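Search this encyclopedia Go

Raven (desktop robot cell)

Thu 14 August – Lindsay Hinds
Reading time: 3 min

Raven is a small pick-and-place cell used for teaching and testing at the Goossens workshop. It was designed by Mieke Dierckx and Willy Verstraete as a bench that one person could set up, check and repair with hand tools. The cell consists of a servo-driven desktop arm, two circuit boards, a paper work surface, a green cube and an open cardboard box. Its standard task is the transfer of the cube between the paper and the box.

Setup

The base is placed toward the back of a table, in front of a partition panel that gives a plain background. The circuit boards sit on either side of the base. Power is applied only after the servo leads have been checked for slack through the full travel of each joint. A lead that is tight at one end of travel will work loose in its connector, and most faults recorded on the cell in its first year were of this kind. 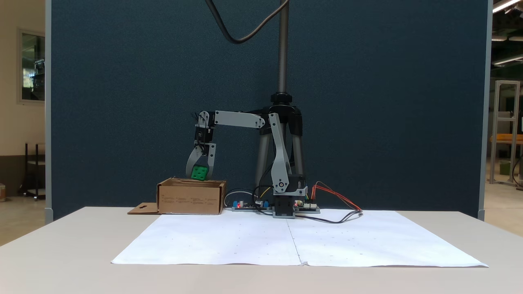 The Raven arm holding the cube just above the open box.

The work surface is made of two sheets of paper joined down the middle. The sheets are replaced together, as a new sheet beside a worn one leaves a step at the seam. The joined surface is then pressed flat by hand, and the reference position of the arm is entered again in Haltik, the control program written for the cell by Thijs Schouten.

Routine care

The maintenance sheet, last revised in September, divides the work into daily and monthly tasks. Daily care covers the gripper jaws, the base fixings and a slow run of each joint with nothing in the gripper. Monthly care covers the servo horns and bracket screws – these are tightened with the power off and never while the arm is holding its own weight.

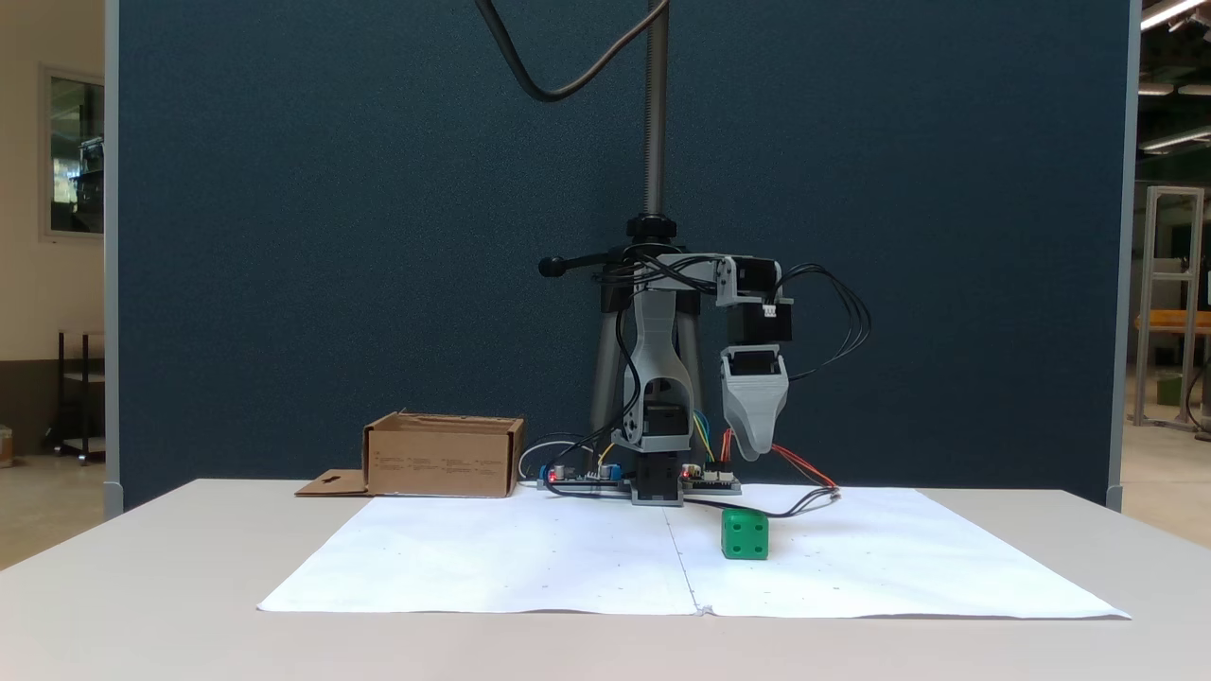

What should be done if a joint drifts after a servo is replaced?
The power should be switched off, the horn refitted at the mid position, and the joint calibrated again before any load is lifted.

Repairs

Servos are replaced singly, and each replacement is entered in the cell log under its part number. The log reached entry 359 under Jeanine Kuipers, who also introduced the practice of labeling both ends of every lead before it is unplugged.
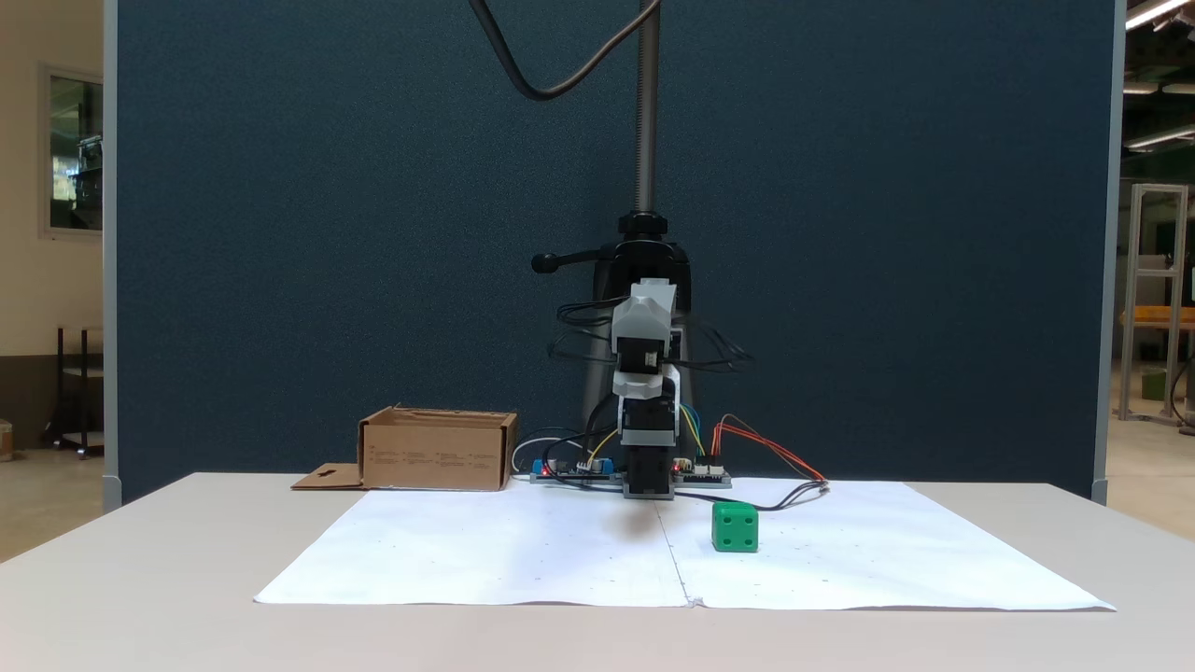

Calibration follows every repair and begins with the arm unloaded. The operator moves each joint to its stored position and compares the result with the log. For the first pick test, the cube is set on the paper to the right of center, in front of the right board, and the box stays to the left of the arm. The test is run at reduced speed. A failed pick is repeated once, and a second failure returns the cell to the repair bench.

Related pages: Fakitz gripper; Haltik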